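March, rules for the small-appliance cell, second pass

OK so I promised I'd write up the working rules for the two-arm bench before we all forget what we agreed on over coffee. The Weltley checklist we've been borrowing is fine for metal parts but says next to nothing about batteries, and batteries are most of what we do lately!

Rule one, which I keep breaking myself: nothing goes on the table that isn't in the task sheet. If a screwdriver is on the sheet it has a spot, and if it's not on the sheet it goes back in the drawer before anyone hits start. Rule two, any job with loose cells gets a person within reach of the stop the whole time (the WHOLE time, not "I was just at the printer"). Rule three, covers off means speed down. I've put 9 percent in the Baloyi config as the cap for anything near an open compartment, and it's slow as molasses, and I don't care.

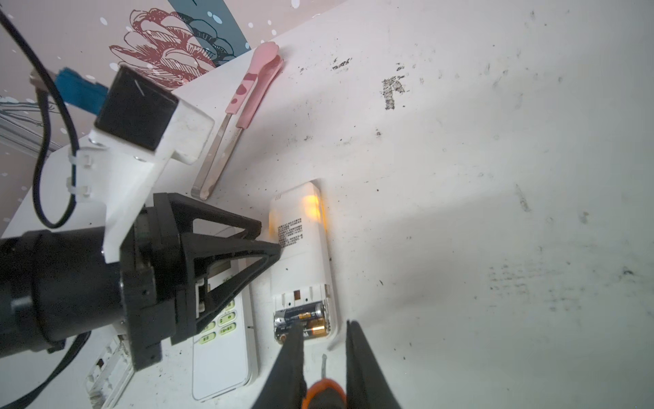

Baloyi wrote back that 9 percent is too timid and that the better rule is a force limit, because a slow finger can still bridge two terminals if it keeps pushing. They'd sooner see us run a bit faster with a hard cutoff and insulated tips. Fair point. I'm keeping the speed cap until we've got the cutoff tested on both arms, then we can argue again. Insulated tips I'm all for, and Tresine sells sleeves, so somebody please remind me to ask for a quote.

Also went through the log from the last batch. 524 attempts, 106 stopped by hand, and I could only find a written reason for a handful of those stops. That's the part that bugs me. A stop with no note is a stop we learn nothing from, so from now on it's one line in the log, even if the line is "got nervous." Nervous counts.
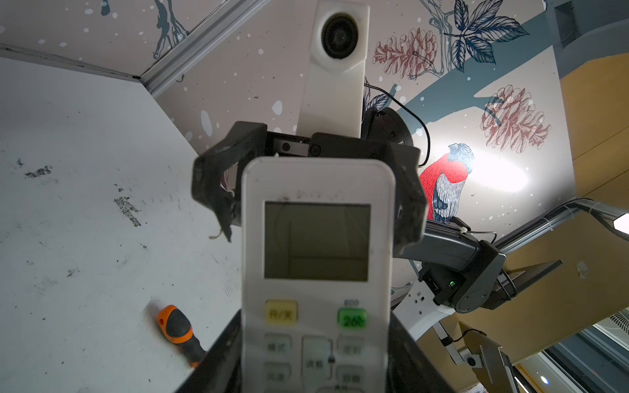
Handovers need their own section, and I've rewritten it twice already. The version I'm going with: the giving arm holds still, the taking arm closes, we wait for both force readings to settle, and only then does the giver let go. No shortcuts for light parts. Fingertips get looked at before every session as well, and anything frayed gets trimmed or swapped, like the left finger on the upper gripper with that bit of string hanging off it. Same goes for cable ties, give each one a tug. And the white panels want a wipe, those black smudges are all over the place and I'd like to be able to tell a new mark from an old one.

Still open: do we replace fingertips at 400 cycles like the Prurkero sheet says, or go by wear? I lean toward wear plus a hard maximum. Put your vote on the sheet by the door.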